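What is a share? (and why do grown-ups shout about them)

Last updated 10/12/2022

OK so. Money stuff. Quick version, stick with me.

Say there's a company called Brircombe and it makes kites. It wants a bigger workshop. Needs cash. So it chops itself up into 1302 tiny equal bits and sells them. Each bit is a share. Buy one and you own a teeny slice of Brircombe. Not a slice you can take home! You can't walk in and grab a kite. But a bit of the company is yours.

What do you get for it? Two things, maybe.

First, if Brircombe makes a profit (money left over after paying for everything) it might hand some out to the people with shares. That's called a dividend. Might. It doesn't have to.

Second, the price can change. Say Majdi Moussa buys 3 shares at £21 each. That's £63. In April everyone goes kite mad, lots of people want shares, price goes up. Majdi could sell and get more than he paid.
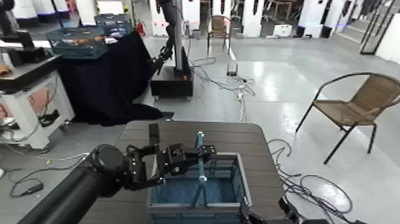
Or it goes the other way. Rainy summer, no wind, kites sitting in boxes. Fewer people want the shares so the price drops. If Majdi sells then, he gets back less than £63. Could even lose teh lot if the company shuts down. This is the bit people forget.

So where do you buy them? Mostly on a stock exchange. Used to be a big noisy room with people waving bits of paper. Now it's nearly all computers matching up buyers and sellers, super fast.

Don't want all your money in kites? Fair enough. Petrică Anghel has a bit of Brircombe, a bit of Domeck (soup) and a bit of Rajput (bicycle bells). If one has a bad year the others might be fine. Or they might not, no promises. Spreading it out has a long word, diversifying. Try it at dinner.

Can kids buy shares? Not on their own, usually. A parent or guardian can set up an account for you and look after it untill you're older.

Words to remember: share, profit, dividend, stock exchange. Next time, what is interest and why does the bank pay you any.

166 shares
21 comments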